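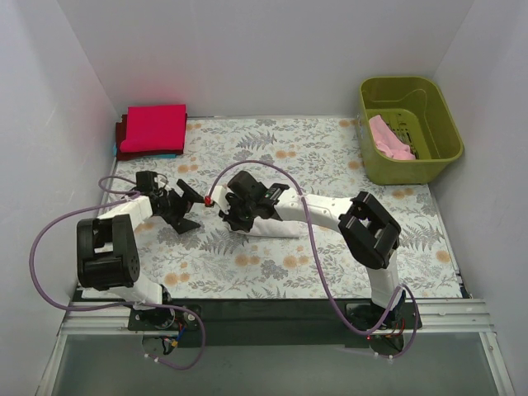 Our project looked at how small cloths are sorted, folded and stored in shared laundry rooms, and whether a fixed folding layout makes the work go faster. We began in September after a survey in the Tarkbridge residence, where the most common complaint was that clean cloths ended up mixed with unfolded ones on the same table. The layout we settled on uses three zones. Unfolded cloths stay in a basket in the far right corner, the one being worked on lies near the center, and finished cloths go on a stack in the far left corner. The olive-green basket has slots in its floor, and we kept that style for all the later trials because air can get through. The top cloth on the stack is crimson-pink with maroon and light blue under it, and the color order was left to chance. We did not sort by color until the second round.

Materials

The cloths came from a mixed bag of kitchen and cleaning cloths bought from Stastby for the project. We bought 100 and washed all of them once before use so that the new ones would not behave differently from the rest. The work surface was covered with a printed bedsheet from home. A plain sheet would have been better for white cloths, which were harder to pick out against the pale background. This came up again in the results.

Baskets were the Tunora medium size. We also tried a shallow tray, but cloths slid off the side when more than a few were in it, so it was dropped after one session.

Method

Each trial used 20 cloths. All of them started in the basket, unfolded. The person folding took one at a time, laid it flat with the long side running left to right, folded it in half twice and put it on the stack with the rounded fold facing the near edge. The time was written down when the last cloth was on the stack. If the stack fell over, it was straightened and the clock kept running.

The comparison trials had no zones. The cloths were tipped out onto the table and people folded them however they liked.

Over both rounds we logged 1,359 folds. That is not a multiple of 20 – one trial was stopped early by a fire drill and we kept the part that was finished.

Results

The zoned layout was faster for most people, but the gap was smaller in the second round. Two people in our group were slower with it at first and said they kept reaching for the wrong corner. Sorting by color added time and did not make the stacks any neater.

Long, narrow cloths were the main problem. Folded twice, they come out a different shape from the square ones and the stack starts to lean. Folding them in thirds helped.

Problems and changes

Our advisor, Dagmar Hubáček, pointed out that we had no measure of neatness apart from our own opinion. For the second round we used the overhang of the widest cloth, taken with a ruler. She also asked for a larger sample. We had planned on 500 folds in total and passed that in the first round.

The Malý building has deeper tables, and we would like to repeat the trials there with the basket on the left for left-handed people. The time sheets are in the appendix, with the unfinished trial marked.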